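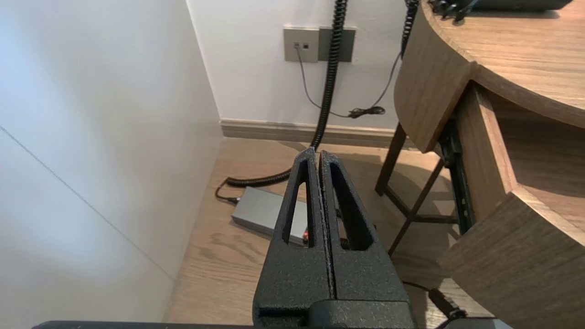 Florkance Search jobs Search
Posted 31st May by the Florkance studio team
8 comments 2 shares

Cable and Desk Setup Assistant (part-time, two openings)

Do you like the part of moving in that everyone else puts off? The crawling under desks, the sorting of cords, the moment when you work out which plug belongs to which box? We would love to hear from you!

Florkance sets up small work rooms for people who work from home or share an office with a few others. Most of our jobs are tight little corners: a desk or table, a wall with a network jack in it, a power brick on the floor, and more cable than the space really needs. We sort out what goes where, tie up the slack, label both ends and leave the place easy to clean. It's hands-on work and it's a lot more fun than it sounds (we talk about cable ties at lunch, so be warned).

We're hiring two people to join the crew that looks after our Mowat and Seltik rooms. You'll start out paired with someone who has been here a while, and by your second month you'll be handling smaller rooms by yourself.

What you'll be doing

Before anything gets moved, you'll trace every cord from end to end and write it down on a room sheet. You'll check which wall plates are live and which are blanks. Then comes the good bit, which is deciding how each cable should run. Coiled cords are great when something on the desk has to move around, but they're heavy, they tug, and they like to wander across the floor where a chair can roll over them. Thin network cable is the opposite, easy to hide and just as easy to kink. You'll get to know both very well.
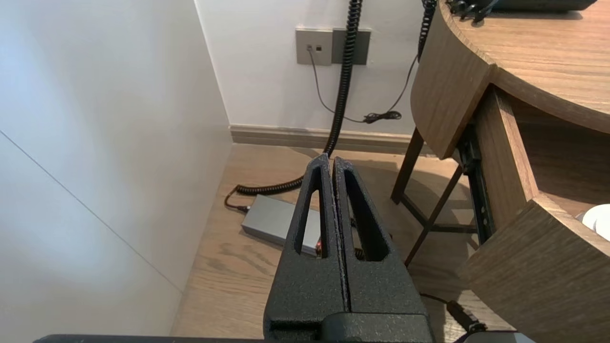 Power bricks get their own line on the room sheet. We want each one where a person can reach it and where air can get around it, and we want a tag on its lead that still makes sense a year later. Our tags are numbered and the number goes in Wovon, the job-tracking program we all use. If you've never used Wovon, don't worry, you'll pick it up in an afternoon.

You'll also wipe down panels and baseboards when a job is finished, pack up leftover cord for the owner, and walk them through what changed. People ask great questions at this point, and we want you to enjoy answering them.

Who we're looking for

You don't need a degree or a trade license. Anything that involves opening up a wall goes to a licensed electrician, and we'll never ask you to do it. You do need to be comfortable kneeling and reaching into narrow spaces for a good part of the day, able to lift a small desk with one other person, and patient with knots. Neat handwriting is a real plus! So is any time spent backstage, in a school computer lab, in a repair shop, or anywhere else you learned to coil a cable properly.

We also want people who are kind in other people's rooms. You'll be working next to somebody's coffee mug and family photos, and it matters to us that things go back where they were.

Hours and pay

Shifts are usually mornings, with an occasional late afternoon when an office can't clear out earlier. Training time is paid at the same rate as everything else. We supply knee pads, ties, tags, a headlamp and a tool roll, and you keep the tool roll if you move on. Pay is listed on the full posting under the job numbers below, along with the time-off policy.

Job 1369: Mowat rooms
Job 1446: Seltik rooms

You're welcome to apply for both. The last round opened in March, and several people who missed out then have asked when we'd be hiring again, so if that was you, please do try again.

How to apply

Send us a short note through the application form with the job number at the top. Tell us about a messy corner you've sorted out, at home or at work, and what you'd do differently now. Half a page is plenty. If we think it could be a good match, we'll invite you in for a paid trial morning with the crew.

Share 2 Comments 8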